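Recording Pick Examples for Small Packaged Goods

Orkent Training Guide, Section 2
Prepared by Pushpa Joshi

This section describes how operators record grasping examples for the Bimon learning system. It applies to light, flexible packages handled on a tabletop. Rigid boxes are covered separately.

Before recording

Home the arm and confirm that the wrist camera is streaming. Wipe the lens with a dry cloth. Open a new session in Noreo and enter the item type, the surface type and your operator number. Surfaces should vary between sessions – plain, patterned, new and worn coverings are all acceptable.

Recording an example

1. Place the package within reach of the arm. Change its position and angle for each example.
2. Start the recording with the gripper raised and fully open.
3. Lower the gripper at a steady speed. Stop when the fingers are on either side of the package.
4. Pause for one second, then close. Film packages wrinkle easily, so use the low force setting.
5. Lift, move to the drop area, release and stop the recording.

A second package may be left near the first. Keep enough space between them for a finger to pass, and do not change targets once the approach has begun.

At step 3, check the wrist view. The target should lie between the fingers, and the printed panels should be visible for at least part of the approach.

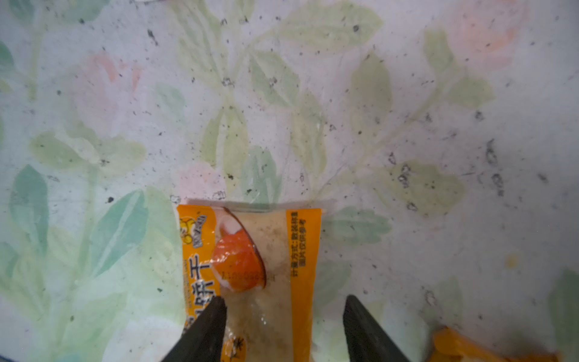
Figure 1. Wrist view with the fingers on either side of a biscuit package, before closing.

Reviewing and labeling

Play back each example at normal speed. Mark it "complete," "missed" or "dropped." Missed and dropped examples are kept, provided the label is correct. Delete an example only if the video has gaps or the arm was stopped by hand.

A full session contains 113 examples and takes almost 2 hours. Upload it before shutting down the arm, and note the session number in the station log.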